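Stop Selling Strings by the Set

A set of guitar strings is sold as one product and wears out as six. The plain strings go dull or break first, and the low E can outlast two changes of the high one. Players know this, shops know this, and the packaging still assumes that all six get thrown away together. I think shops should go back to selling single strings from a drawer, by gauge, with the price written on the front.

I kept records for my own bench work last year. Over 270 restrings, I noted which string had prompted the visit. The high E and the B made up most of the list. The D came up 15 times. The A came up less often than that, usually on instruments with a rough saddle, where the saddle was the real fault and a new string only postponed the repair.

The usual objection is tone. A new string beside five old ones sounds brighter, and that is true for the first few hours of playing. After that the difference is small on the plain strings, which have no winding to collect dirt. On the wound strings it lasts longer, and a player who records for a living should replace all of them at once. Most customers do not record for a living.

The second objection is stock. A shop that carries singles needs a drawer with compartments from .009 up to .056, and somebody has to refill it. Farzana Sethi runs hers with 24 compartments and reorders when one gets down to its last few. She sells Ikonen plain steel and Filico nickel wound, bought in bulk tubes. Her margin per string is better than her margin on sets. The drawer takes up less wall than the pegs it replaced.

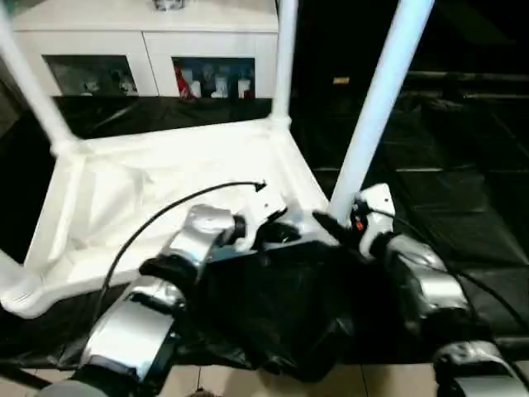
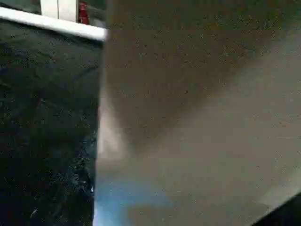 Top: white cloth over the white table. Bottom: beige surface at close range, out of focus.

There is a mechanical argument as well. Removing all six strings takes the full load off the neck, and on a guitar with a floating bridge it also lets the springs pull the bridge down into the body. The instrument then has to be brought back up to pitch several times before it settles. Replacing one string avoids most of this. I would sooner see a beginner change one string correctly than six badly.

Sets still make sense when the gauge is being changed or when the fingerboard needs cleaning. For a broken B string on a practice guitar, a set is five strings of waste.

Comments

Ebenezer Baidoo
Agree on plains. Disagree on the D, mine goes dead before the B does. Heavy right hand, I suppose.

flatwound29
My local place only has sets. I asked for a single .013 and was offered a banjo string.

Flustley
Does any of this apply to bass? A single low string costs nearly half a set where I am.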